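Utilizamos cookies propias y de terceros para mejorar su experiencia. Aceptar | Configurar
Opinión > Automatización > Taller y mantenimiento
Imprimir | Enviar por correo

Menos calibrar y más apretar tornillos

23 nov 2024

Otra vez lo mismo en la celda de dos brazos de Helten. Deriva en la muñeca, la pinza cierra torcida, y lo primero que hace todo el mundo es abrir el portátil y recalibrar. Cuarenta minutos. Queda bien hasta la tarde. Al día siguiente, otra vez.

Mi opinión, que ya he soltado en más de una reunión con poco éxito: recalibramos demasiado y tocamos demasiado poco la máquina. Con las manos, digo. Llave, destornillador, un trapo. En octubre llevábamos un registro de paradas en la celda, 50 en total, y casi todas acababan anotadas como "calibración". Palabra cómoda. Ahí dentro cabía un tornillo flojo en un soporte, un dedo de plástico gastado, un cable que tira cuando el codo se estira.

Lo del cable me puede. Se monta el brazo, se prueba en vacío, el mazo de la muñeca se sujeta con dos bridas y ya. Luego viene el trabajo con tela, que exige abrir, tensar, girar — y ese mazo va y viene todo el dia. La tela además engaña. Una pieza rígida te dice enseguida que la pinza está mal. Una camiseta no, la camiseta perdona, se arruga un poco más por un lado y parece culpa del software.

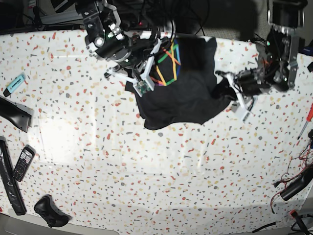
Desde Zendier contestan que eso es nostalgia de taller: que si se mide bien el par de cada motor, el tornillo flojo sale en la gráfica antes de que lo encuentre ninguna mano, y que parar la celda para tocarla cuesta más que dejarla trabajar con una deriva conocida.

Vale. Parte de razón tienen. La gráfica avisa, si alguien la mira y si alguien sabe qué aspecto tenía cuando el brazo estaba recién montado. En Arcombe guardan esa curva de referencia por cada articulación, y me parece estupendo. Nosotros no la teníamos. Sospecho que muchos tampoco.

Lo que pido es modesto. Antes de recalibrar: corriente fuera, repaso de soportes, dedos de la pinza fuera y a la luz, conectores uno a uno. Apuntar lo que se encuentra con su nombre, no "calibración". Y repuestos de dedos en el cajón, que son baratos y se gastan, y aún hay quien los pide cuando ya se han partido.

El mes que viene toca la celda de Mahama, misma muñeca, mismas bridas. Ya he pedido que la dejen libre una mañana entera. De momento me han dado 50 minutos.

Suscríbase a nuestro boletín semanal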